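Guest House and Training Project, Barros
Progress report to the Gralitz Fund
Prepared by Lurdes Salgado, project coordinator
June 10, 2025

Dear Mr. Joshi,

I send you the second progress report of our project. It follows the order of the form which your office gave to us, but I have put the money part before the training part, as you asked in your last letter.

1. General situation

The guest house is open and receives guests. The main building is finished, with the exception of the back stairs, where the handrail must still be changed. The inspector accepted the rest. The small building near the road is not finished and I explain the reason in point 4.

Since the first report we had a change in the team. Hélder Pinheiro left the position of building manager to go back to his family business, and Rosário Barreto took over his tasks in addition to the kitchen. This is a heavy load for one person. We wish to divide the work again when the second season contract is signed.

2. Money

The grant for this period was 3000 euros for furniture and linen. We spent 2959 euros. The difference stays in the project account and we ask for your permission to use it for the curtain rails, which were not in the original list.

The largest part went to the beds and headboards, bought from Masell. They gave us a better price than the first offer because we took all the pieces in one delivery. The linen came from Guken. The first parcel had the wrong size of fitted sheets, and they changed it without cost, but we lost time with this and two rooms opened later than planned.

One invoice, for 344 euros, was paid before the order form was signed. This was my mistake. Mr. Maillard from your office noticed it when he checked the papers, and I have now attached the form with the correct signature. Since then we keep the order forms in a separate folder and I sign them on the same day.
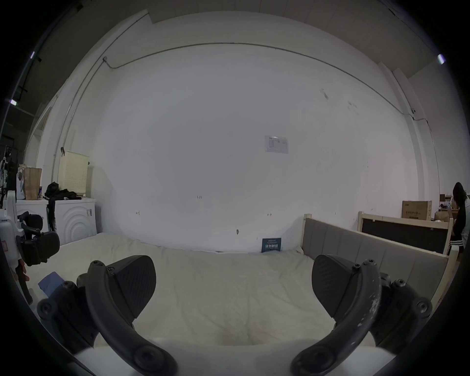
Bedroom with gray upholstered headboard and white duvet, main building.

3. Training

The purpose of the project is to prepare local people for work in small hotels, so I give here more detail than in the other points.

The first group completed the course. The subjects were reception, breakfast service, room cleaning and basic English for guests. The English part was the most difficult. Several trainees left school early and were afraid to speak in front of the others. Our teacher changed the method after the second week: there are fewer written exercises now, and more short conversations at the reception desk, first between the trainees and then with real guests. The trainees told us that this was much better for them, although the reading of booking messages is still weak and we must give it more hours.

The breakfast service went well from the beginning. Rosário knows this work for many years and she is a patient teacher. She wrote a small book of recipes and quantities, so that a trainee can prepare the breakfast alone when the house is not full. I will send you a copy when the corrections are made.

For the room cleaning we had a different problem. At first each trainee learned from whoever was on duty, and everyone had their own order of doing things. Guests wrote in their comments that one room was perfect and the next one was not. We now use one written list for all rooms. It begins with the windows and ends with the floor near the door. The list was discussed with the trainees before we printed it, and they removed two steps which they found unnecessary. I think they were right.

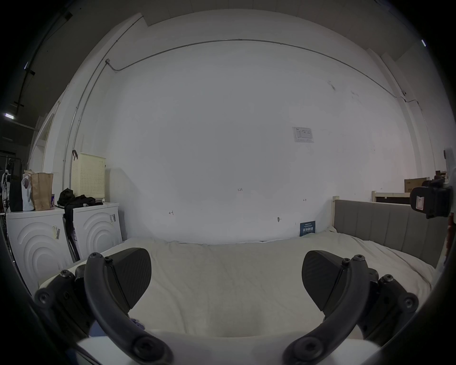
The comments of the guests are better since the list is in use. The complaints we still receive are mostly for the noise from the road in the early morning and for the weak internet connection on the upper floor. The first we cannot change quickly. For the second we have asked for an offer from the telephone company and wait for their answer.

Some of the trainees already found work. The hotel near the station took two of them for the summer, and one stays with us at the reception. Others prefer to wait for the second part of the course. I must also report that some people left the course before the end, mainly for reasons of transport. The last bus leaves Barros before the evening shift finishes. We have tried to organize shared cars, but it depends on good will and it is not a solution for the winter.

4. Delays and difficulties

The small building should have been ready in spring. When the workers opened the roof, they found that the old beams were damaged by water, and it was necessary to stop and ask for a new permit. The permit arrived, but meanwhile the roofer had accepted other work. He promised to return to us at the end of June. I prefer not to give you a date for the opening until he has really started.

The laundry is also a point of concern. We send the sheets and towels outside, and the price was raised by the company in the spring. Rosário made a calculation of what it would cost to wash everything in the house. The machine itself is possible for us, but the electric installation must be made stronger, and the electrician asks 400 euros only for the study. I would like to discuss this with you before we decide.

5. Next steps

Until the next report we plan to:

repair the handrail of the back stairs
install the curtain rails, if you agree with the use of the remaining amount
start the second training group, with more hours for reading in English
finish the roof of the small building
speak with the town council again concerning the evening bus

Mr. Maillard has informed us that he would like to visit. He is very welcome. I only ask that he avoids the days of the village festival, when the house is full and I would not have the time to show him the papers properly.

The list of invoices, the attendance sheets and the guest comments are attached to this report. If a document is missing, please write to me directly, because the office telephone is not always answered in the afternoon.

With kind regards,
Lurdes Salgado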